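Inventory

The contract gave Finside 17 days to close the Flurkthorpe office. The clerk assigned to the job had closed four others, and she had a method. She began with the list.

The list ran to 117 lines. Each line had a number, a noun, a location and an empty box. The nouns were short. Desk, white. Chair, office, black. Keyboard. Where the previous tenant, Botura, had left an item behind, the line carried the letter B, and the item was to be offered back in writing before it was moved.

She worked from the door inward. An item was found, its number was read, and the box was filled in with a T for transfer, an S for sale or a D for disposal. Items with no number were given one. By noon on the ninth day she had reached line 107, and the list and the room agreed.
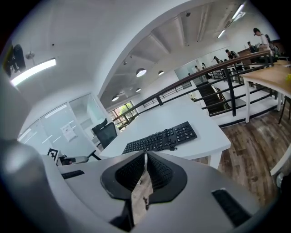

4 min read

Line 107 was a keyboard. According to the list it belonged on a white desk near the glass-walled meeting room, and it was on a white desk near the glass-walled meeting room. It lay at an angle, with a bit of black cable curled beside it. She turned it over. The label gave the correct number. Under the number, in pencil, was a word: Amini.

She checked the abbreviations page. Amini was not an abbreviation. She checked the supplier index, then the old floor plan, on which the desks had once been named instead of numbered. The plan had been replaced before her time. It showed a desk called Amini by the windows, at the other end of the floor.

The procedure covered this. An item found away from its recorded place was to be returned there and then assessed. The recorded place was the current one. The pencil was not a record. She wrote T in the box and went on to line 108, a chair with a mesh back, and line 109, a lower chair with a gray seat.

At line 112 she stopped and went back.

She carried the keyboard the length of the floor. The window end had been cleared on the third day. In the carpet there were four dents where the legs of a desk had stood. She put the keyboard down between them, squared it to the wall, and waited for as long as it took to read the line again.

Then she picked it up, returned it to the white desk and laid it down at the angle at which she had found it. The remarks column was seldom used. She wrote: moved, moved back, no change in condition.

Line 113 was a coat hook. It was present.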